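Eldana Hadgu
Sunday, October 2, 2022

A thread on light reflectance value, the number on the back of a paint card that most people skip. I spent August repainting the ground floor at Warlow and have opinions. 1/

LRV runs from 0 (absorbs all visible light) to 100 (reflects all of it). No paint reaches either end. A good white ceiling paint sits in the high eighties. A black front door is usually around 5. 2/

It is a measure of lightness only. Two paints with the same LRV can be a green and a pink. In a black and white photocopy they would be close to indistinguishable, so contrast guidance for doors and handrails leans on it. 3/

The usual rule for accessibility is a difference of 30 points between adjacent surfaces, such as door and wall. We had doors at 44 against walls at 51. That fails by a wide margin even though one is blue and the other is cream. 4/

What LRV does not tell you is how bright the room will be. That depends on how much light arrives, where it lands and how many times it bounces before something dark soaks it up. 5/

Readings from the Warlow front room, noon, overcast, meter flat on the sill: 1,289 lux. At the centre of the room with the lamps on: 456. Same paint on all four walls. People were convinced the back wall was a different tin. 6/

Ceiling first. Lamps that throw light upwards are using your ceiling as the fitting. Take the ceiling from 85 down to 70 and you lose nearly a fifth of the first bounce before it has gone anywhere. 7/

Then the big horizontal surfaces, which hardly anyone includes in the sum. Desks, worktops and tables sit under the lamps and return light to the walls and ceiling. A mid brown can be down in the teens. A pale grey can be over 60. 8/

Swapping table coverings is cheaper than repainting. The quote for a second coat throughout was £2,045. I did the coverings first. 9/

Lightness and hue on large and small things. Brown tabletop in the first and third, white going to greyish-blue in the second.

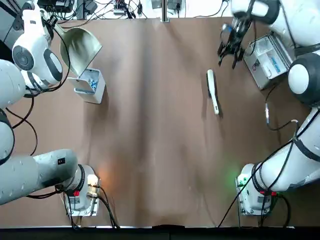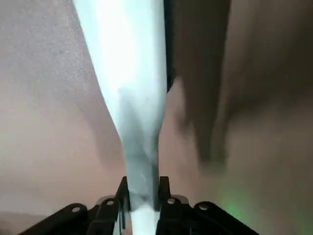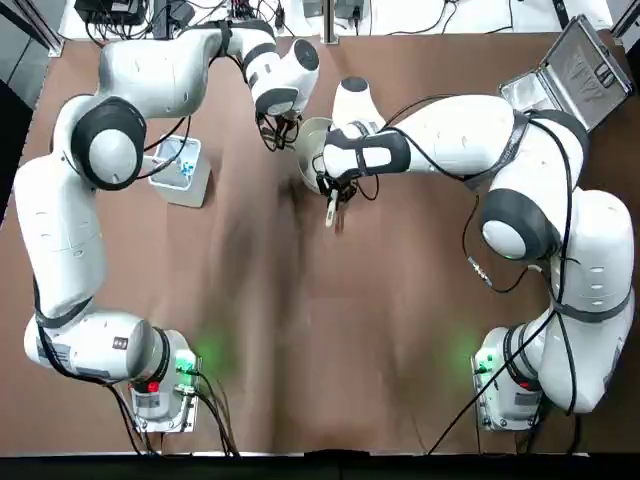
10/

Brown has a problem of its own. It is orange or yellow at low lightness, seen next to something lighter. Look at a brown card through a tube in a dark room with a lamp on it and it reads as orange. So a brown sample judged on its own, on a dark counter, will mislead you. 11/

Whites mislead in the other direction. They take the colour of whatever is beside them. A neutral white opposite a brick wall turns faintly pink by mid afternoon. You can buy a cooler white to offset it, but it will look cold on a grey morning. 12/

Sheen matters as well. Published LRV figures are normally measured so that the mirror-like part of the reflection is dealt with in a standard way. Your eye makes no such allowance. Gloss on a dark wall gives you a bright streak and leaves the rest looking darker. 13/

Practical method. Paint two coats on A3 lining paper and leave a white border. Tape it up on the wall facing the window, then on the window wall. Look at it at breakfast and again with the lamps on. Do not paint patches straight on the wall, as the old colour around the patch will skew what you see. 14/

If you want a number without an instrument, hold a printed grey scale against the sample and squint until the hue drops out. With practice you can get within five points. My first attempts were out by twelve. 15/

The Unberg hallway is next. North facing, no window, one fitting. I am leaving the walls at 51 and taking the ceiling as high as it will go. Lux readings to follow once the second coat has cured. 16/16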